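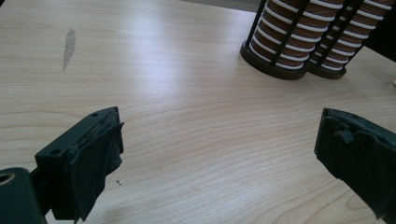 7 August 2022, shared workshop, Treltelel grippers

Padding on the jaws is still the old one. It is torn on the inner side and I want to change it before Hubert comes back. The screws stay as they are.

Task today is the paper cups, two stacks on the round bases. Elibariki asked for 39 takes. One cup is held by both grippers together, on its side, over the table.

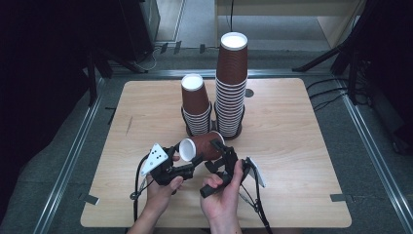 My wrists get tired after five takes, so I make a pause there. Alois thinks the cable is too stiff for turning the hand. I will try the softer one from Omora.

To do: order padding, ask Ghislain for the July settings.

Last updated: 7 days ago
2 comments · 0 shares
Contact | © Hasbridge Workshop | Back to top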